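Neststead Support
Ticket: Bridari room thermostat drops off the app overnight
Status: Solved
Opened by: Rosalía Olmedo
Assigned to: Aksel Kirkegaard

Rosalía Olmedo
The thermostat in my back bedroom goes offline in the Neststead app every night and comes back after breakfast. The heat still runs on the last setting, but I can't change it from my phone. It has done this since I switched internet providers in January. The other thermostat, in the hall, stays connected. I have restarted both of them and the router.

Aksel Kirkegaard
Thanks, Rosalía. Please open Settings, then Device Health, and send me the signal reading for each thermostat. Also check whether your new router has a night mode or power saving schedule.

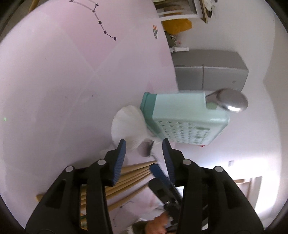

Does the thermostat lose its heating schedule when it goes offline?
The schedule is stored on the thermostat itself, so it keeps running. Changes made in the app are held and sent once the connection is back.

Rosalía Olmedo
Hall is 87 percent. The bedroom one says Weak. The router has something called Eco Wireless, and it was on. It lowers the transmit power at 11 p.m. and raises it again at 7 a.m.

Aksel Kirkegaard
Those hours match your dropouts. Turn Eco Wireless off, save, and restart the router. Leave the thermostats alone and check the app tomorrow morning. You do not need to pair anything again.

Rosalía Olmedo
Done. Two nights now and the bedroom one stayed online both times. I changed the temperature from bed at 5 a.m. and it took right away.

Aksel Kirkegaard
Good. Marking this solved. Reply here if it drops again and the ticket will reopen.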